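Last changed 30/12/2023 by Karthik Liyanage

## Small figures on a tiered rack: common questions

**Do I need a special display rack?**

I doubt it. Cendivari would like you to think so, but three wooden-sided tiers with clear shelves do the job.

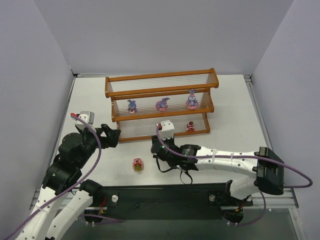
Depth matters more than height. Measure your widest figure before paying for anything, and ignore the word "collector" on the box.

**Should I sort them by colour or by type?**

Whichever you can keep up. Most schemes I've seen last until the next birthday. Try laying the lot out on the table first, rack bare, and see what you'd miss.

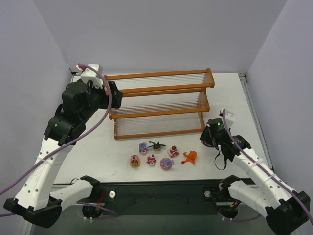
**How often should the shelves be dusted?**

Every 2 weeks is plenty. A soft dry brush will do, and I've yet to see a spray that earned its price.

**Is museum putty worth buying?**

Only for top-heavy figures. Sharon Rweyemamu disagrees.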